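Rellavel dropping Ccori from the April dates??

ccoristan_4ever
December 3, 2022
So the Rellavel page got updated this morning and Ccori is gone from all the April shows. Her name was on the poster last week! Now the opener is Gravow, who I like fine, but I bought my ticket for HER. I paid for Istbridge and a hotel on top of it and I'm pretty crushed, because she's the whole reason I got into this kind of music in the first place.

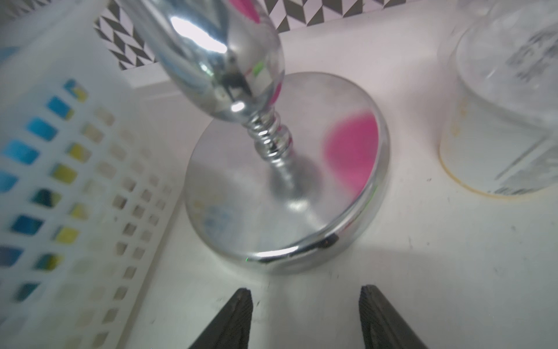
And the new poster doesn't even say "special guest" or leave a gap where she might come back for a night or two. It's just Gravow in big letters. Has anyone heard anything from her side?

mezzanine_moth
She posted a thing last night saying she's finishing the album. I think it's good news! I'd rather have the record in the spring than hear the same 4 songs in an opening slot.

lowendtheory_kid
Hard disagree. People paid for a bill with two names on it. If one goes, they should at least offer refunds. Gravow played here over the summer and half the room was at the bar (sorry, Gravow fans).
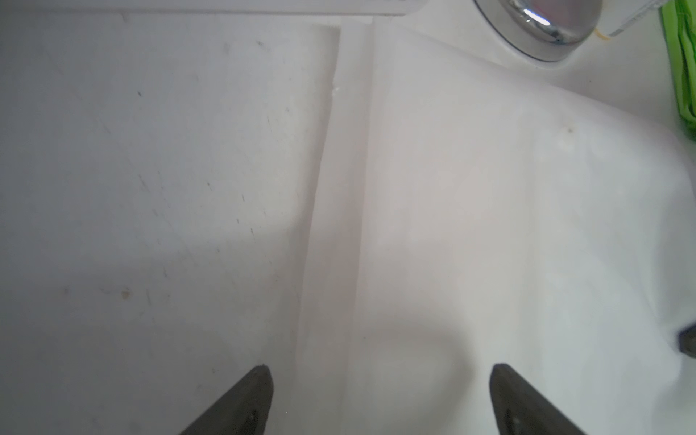 white on white

gravow_girl
Excuse me, I was at that show and I was right up front screaming. The sound was bad for the first couple of songs and then it was fantastic. Give the guy a chance, he's never had a tour this size, and the Istbridge hall holds over 3,000 people!

lowendtheory_kid
OK fine, I left early, so maybe I missed the good part. Still want my refund option though.

mezzanine_moth
Does the ticket say "lineup subject to change"? Mine does, tiny print on the back. I don't think you're getting anywhere with that.

ccoristan_4ever
It does, ugh. I wrote to the box office anyway and got a reply from an Ertuğrul Yüksel, who was really nice about it. He says no refunds for a support act change, but I can swap my seat to another night for free if I do it within 17 days. So that's something, I guess? I don't want another night, I want Ccori.
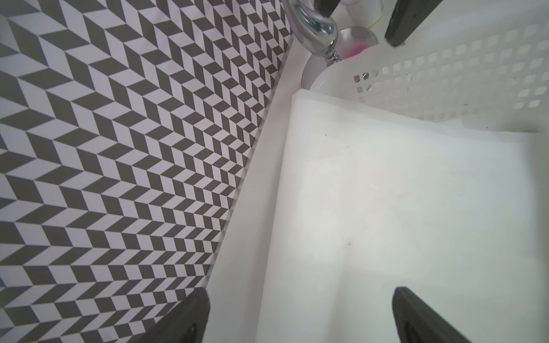 gray and white zigzags

gravow_girl
Swap to night 2 and come stand with me! I'm serious, we've got a little group going and we get there way too early.

lowendtheory_kid
Night 2 is the one I've got too. I'll be by the exit with my arms folded.

ccoristan_4ever
Haha, okay, I'm thinking about it. Does anybody know if the hotel by the station lets you move dates?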